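**杂务自动化**（又称“日常杂活机器人化”）指用通用型机械臂或移动机器人完成家庭与小型车间里零碎、重复而形式多变的手工活，例如收拾桌面、叠衣服、理货、装箱、拆包、把东西放回架子。它与流水线自动化的差别主要在于对象不固定：同一台机器上午面对纸盒，下午可能就要面对毛巾和调料瓶。

本条目讨论的是一个被反复问起的问题：机器现在到底能不能干这些活？简短的回答是，能干一部分，而且这一部分扩大得相当快。

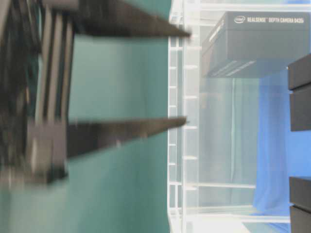
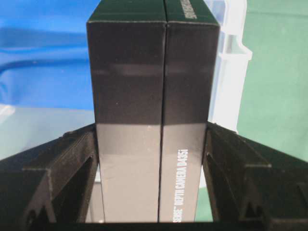
*盒装物品的搬取与摆放。第一幅：夹爪张开，右上方是一只印有“REALSENSE™ DEPTH CAMERA D435”字样的盒子；第二幅：两只竖立的深色盒子被一并夹在两指之间。*

## 名称与范围

“杂务”一词在中文资料里并不统一。有的作者用“家务机器人”，把车间里的活排除在外；有的用“通用操作”，范围又大到包括装配和焊接。本条目取中间的用法：凡是一个没受过专门训练的成年人看一眼就会做、通常也不愿意多做的手工活，都算杂务。扫地机器人和洗碗机一般不列入，前者几乎不接触物体，后者是把活改造成适合机器的样子。

家庭和车间放在一起谈，是因为两边需要的手上功夫出奇地相似。把盒子从架上取下来放进收纳箱，在客厅里叫收拾，在仓库里叫拣货，对夹爪来说是同一件事：找到它，靠近它，夹住它，带走它，放下它，再松开。六个环节里哪一个出岔子，整件活就算没干成。

## 发展概况

### 早期：固定工位

早期的工业机械臂靠示教点工作。工件必须出现在规定的位置，误差稍大就会夹空。这套办法在大批量生产里极其成功，至今仍是主力，但它对家里的餐桌毫无办法。

### 中期：先看再动

深度相机价格降低以后，机器开始能自己估计物体的位置和朝向。常见做法是先分割画面，再拟合物体模型，最后规划一条不碰撞的路径。这一阶段出现了很多漂亮的拣选系统，处理硬质、不反光、彼此分开的物体时相当可靠。遇到透明塑料、黑色亮面和堆叠的软布，表现就会明显下滑。

### 近期：从示范中学

近年的主流路线是让人遥控机器人或手持夹爪反复做同一件活，记录图像与动作，再训练一个直接由图像输出动作的策略。它最令人兴奋的地方在于不必为每种物体写程序！想教机器摆盒子，就去摆盒子；想教它叠毛巾，就去叠毛巾。示范者无意中做出的小动作，比如放下之前轻轻蹭一下边缘来对齐，也会一并学进去，而这些小动作恰恰是过去的程序员很少想到要写的。

## 盒装物品：一类典型任务

硬纸盒常被当作入门物体。它有平面，有直边，不容易变形，夹持面也好找。许多课程和测试都从这里开始，但真正上手之后会发现里面的学问不少。

**单取与并取。** 两只盒子紧挨着竖放时，机器可以一次夹一只，也可以把两只当作一个整体夹起。并取省时间，代价是中间那道接缝：夹紧力只作用在外侧两个面上，两盒之间全靠摩擦维持。夹得偏上或偏下，两只盒子就可能错开。盒子厚度不同、表面覆膜光滑时，更需要留意。反过来说，要在紧贴的两只盒子当中只取一只，手指往往插不进缝里，得先推开一点，这一步推的动作比夹本身还难学。

**深色表面。** 深灰和黑色的包装在强光下会出现一条条反光带，同一个面上半截暗、下半截亮，颜色差别有时比两个物体之间的差别还大。依赖颜色分割的老方法容易把一只盒子认成两只，或者把并排的两只认成一只。基于学习的方法对此好得多，不过仍要在示范里覆盖不同的灯光。

**透明容器与架子。** 透明或半透明的塑料架、塑料箱是另一处老大难。深度传感器常常会穿过它们，测到后面的东西；边缘处又会因为高光而丢失读数。人靠一点点反光和边线就能判断“那里有一层板”，机器需要大量数据才学得会。夹爪接近透明架时，常见的保守策略是放慢速度，并依靠腕部相机做最后几厘米的修正。

**文字与朝向。** 如果任务要求标签朝外，机器就得分辨盒子的正反和上下。近似型号的包装尤其麻烦：名称可能只差一个字母，而且印在同一位置。抓取策略通常不读字，需要另设识别模块，也有团队让两者共用一个视觉语言模型。

## 硬件

### 夹爪

平行二指夹爪是目前用得最多的末端。它结构简单，张开、合拢，仅此而已，却能应付大量日常物品。指形的讲究很多：尖细的手指便于伸进窄缝，宽大的手指接触面大、夹得稳；镂空带斜撑的手指在受力时可以顺着物体略微弯曲，对形状误差比较宽容。

三维打印让换指变得非常便宜。实验室里常见的情形是上午发现手指太短，傍晚新的一副已经装上去了。打印件的层纹还会提供一点额外摩擦，有人喜欢，有人会贴上硅胶条把它盖住。多指灵巧手进步也很快，拧瓶盖、转动笔杆已经有不少精彩的演示，只是维护成本和耐用性还不适合天天干杂活。

### 相机布置

通常同时使用两类视角：

- **固定视角**：架在工作台旁边或上方，看得见整体布局，也看得见手臂与架子的相对位置。快速运动时夹爪容易拖影，手臂还会挡住自己要抓的东西。
- **腕部视角**：随夹爪一起移动，看得清指尖与物体的接触，夹没夹正一目了然。缺点是离得太近时画面几乎被物体填满，机器会暂时“忘记”周围有什么。

两者互补，缺一种往往就会在某个环节上吃亏。只有固定视角的系统常在最后的接触阶段出错，只有腕部视角的系统则常常不知道下一步该去哪里。

## 评测

杂务自动化的评测长期缺少统一标准。一段剪辑过的视频说明不了成功率，而成功率又取决于桌面怎么摆、允许试几次、失败以后有没有人帮忙复位。

Vatville 测试是一套小型的公开任务集，由安多尔·托特（Andor Tóth）整理，共16项任务，家庭与车间各占一半。它的规则很朴素：每项任务连续执行，中途不许人碰，掉在台外的物体不补。在第一轮完整测试中，参测系统共执行3,962次，其中531次未能完成。失败记录全部公开，按环节归类，“放下并松开”一类所占的比重出乎许多人意料。夹起来的瞬间最上镜，麻烦却常出在松手的时候：盒子随着手指被带歪，或者碰倒旁边已经摆好的那一只。

Drultamness 任务集走的是另一条路，专门考长流程，例如把一袋杂物全部归位。它不单独给每一步打分，只看最后的台面是否合乎要求。支持者认为这更接近真实生活，批评者则指出很难从结果里看出机器究竟卡在哪里。两套办法都有人用，同时报告两种成绩的论文也渐渐多了起来。

## 目前能做到什么

下表按任务类型归纳一般情况，仅供了解大概，不对应任何单一系统。

| 任务 | 家庭环境 | 小型车间 | 主要难点 |
|---|---|---|---|
| 搬取、摆放硬质盒子 | 较成熟 | 成熟 | 紧贴摆放、透明架 |
| 把散物放进收纳箱 | 较成熟 | 较成熟 | 种类太杂 |
| 叠毛巾、叠简单衣物 | 可演示，速度慢 | 少见 | 布料变形 |
| 拆快递 | 初步可行 | 较成熟 | 胶带、用刀安全 |
| 洗后餐具归位 | 初步可行 | 不适用 | 反光、易碎 |
| 整理线缆 | 困难 | 困难 | 缠绕、遮挡 |
| 装入成套配件 | 不适用 | 较成熟 | 近似零件混淆 |

总体来看，车间领先于家庭。车间可以规定料箱放在哪里、灯开多亮、通道留多宽，家里做不到，也没有必要做到。孙花英（Hwa-young Sun）在综述《家里的第二双手》中提出过一个实用的衡量办法：看人为了让机器干活要先收拾多久。如果收拾的时间比活本身还长，这项能力就还没有进家门。按这个尺度，硬质物品归位已经站在门槛上了，而叠衣服仍需要有人先把衣服一件件摊开。

## 应用

Kofler 是一家小型配件分装作坊，用两条机械臂承担盒装品的上架与并箱。工人负责开箱和质检，机械臂负责中间反复的取放。作坊保留了一条人工线，遇到新包装先由人做几天，积累示范后再转给机器。据其公开的工艺说明，最费心思的改动是料架间距：把层与层之间放宽一指，夹爪进出就从容得多。

Domitness 是面向家庭的试用项目，把单臂装在带轮的矮柜上，在住户家中做睡前归位。项目刻意不追求速度，机器动作很慢，碰到把握不大的物体就留在原处，由住户第二天处理。试用者对“留下不动”的接受程度很高，对“放错地方”则相当不满。后续版本因此调低了冒险的倾向，宁可少收几件。

## 争议与未决问题

**遥控算不算自动。** 一些演示含有远程人工接管，有的注明，有的不注明。评测界较为一致的意见是必须标出接管次数和时长。也有人主张远程协助本身就是合理的产品形态，只要住户知情，并能随时关掉。

**数据从哪里来。** 家庭示范不可避免会拍到私人物品。采集时遮挡、在本地处理、只保留工作台区域，是目前常见的做法，各有漏洞。

**一般化。** 在一张桌上学会的动作，换一张高度不同的桌子可能就不灵了。扩大数据规模确实有帮助，究竟要多大、哪种多样性最值钱，还没有定论。这也是整个领域里最让人想看到下文的问题。

**力的感觉。** 多数系统主要靠看，手上几乎没有知觉。夹薄纸盒时用力稍大就会压瘪，用力稍小又会滑脱。触觉传感器已经能装进指尖，但怎样在长期磨损之后仍保持准确，尚待解决。

## 参见

- 平行夹爪
- 模仿学习
- 深度相机
- 拣选与并箱
- 移动操作机器人

*本条目最后修订：2026年3月13日。“评测”一节增补了 Vatville 测试的失败归类，“应用”一节待补车间换型的内容。*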